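A Visit to the Hegyi Party Workshop Open Day

My sister-in-law is due in May, and I have somehow ended up in charge of the baby shower, so when I heard that the Hegyi workshop was opening its doors to visitors I put my coat on and went. I have been buying their game kits for years (the clothespin one, the guess-the-lullaby one, and that silly memory tray that my aunts get so competitive over) and I had always wondered who comes up with it all.

Parking was easy, which I mention only because last year at the Flovalness craft weekend I circled the lot until I nearly gave up and went home. You go in by the side door, hang up your coat, and get a paper badge to write your name on. There was tea, and there were little almond cookies, and I will admit I had more than my share before the tour even started.

Our guide was Andor Pálfi, who has been putting the kits together for long enough to remember when every bingo card was cut by hand. He took us first to the printing corner, where the cards for the spring season were being sorted by theme. A set for a big shower comes with 64 cards, and every one has to be different or two guests will shout at the same moment and there will be an argument over the candle! He told us they once mixed up a woodland set with a nautical one and a customer wrote in to say her guests liked it better that way.

After that we moved along to where the kits get packed, and this was the part I could have watched all afternoon. Each kit has its own checklist, and the pencils go in last so they don't poke through the wrapping. I asked whether people still want the pencils now that everyone has a phone in her hand, and Andor said oh yes, the one year they left them out the phone never stopped ringing.

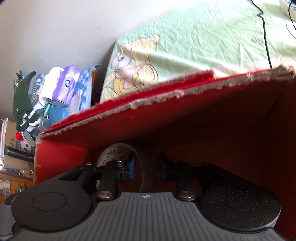

Reaching into a red cardboard box.

Then came the session I had really come for, a trial of new games led by Kornél Csonka, who writes the rules. We were split into 2 teams and sat down at long tables, complete strangers most of us, and within a few minutes we were shrieking. The first game was called Nornotum, and I am still not sure I could explain it. You pass a wrapped bundle around while humming, and whoever is holding it when the humming stops has to finish a nursery rhyme with a brand new ending. My rhyme was terrible. The lady next to me, a grandmother of five, had one so good that Kornél wrote it down.

The other was Uneo, a quieter game with cards, where you match a piece of advice to the person in the room most likely to give it. I liked this one best for my own party, where half the guests are shy and the other half are my aunts. Kornél's tip was to put the quiet game right after the food and keep it short, and to let anybody who would like to sit out be the scorekeeper.

The little shop at the end had 280 kits on the shelves, or so the sign said, and I came away with the garden theme, a roll of yellow raffle tickets and a bag of tiny wooden ducks that I have no plan for at all. They do another open day before the summer, and you need to put your name on the list at the front desk. Wear comfortable shoes, as the floor is hard and the tour is longer than you'd think, and eat a light lunch on account of the cookies.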